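Gudrun Böttcher
October 3, 2025

Today I went to the open day at Sterau in Bondumcombe. I promised some of you a report, so I write it in pieces while I wait for my train.

I registered in September and got number 235 on the list. They let us in by groups, and every group had 7 minutes at each station. For me this was too short, but the line behind us was long.

First station was a talk about hotel laundry. I worked in one for five years, so I knew most of it. Flat sheets have had machines for a long time. Small towels are still mostly done by hand, and it is hard on the wrists and the neck.

Second station was the one I came for: two arms, one table, towels. A young engineer explained that the program is called Vuston and that it learns from many repeated trials. The one on the table today was trial series 803, if I understood him correctly.

I liked that they use ordinary towels in different colours and thickness. A thick terry towel behaves very differently from a thin one, every laundry worker will tell you this.

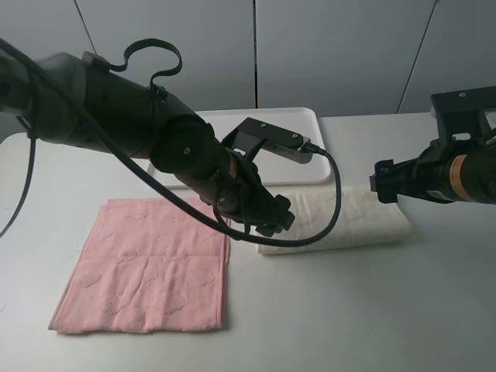

Akash Malhotra replied that in his experience folding is the easy part, and the real trouble is picking one towel out of a full bin when they are all twisted together. I think he is right. I asked the engineer the same thing and he said they have not started with bins yet.

A lady in my group asked if it is faster than a person. The answer was no, and he said it without any embarrassment. I appreciated that.

Third station was sponsored by Agarwal and was mostly brochures. The coffee was good - the biscuits were finished before our group arrived.

They plan another day in spring. If you go, take the early group and write your questions down before. I forgot two of mine.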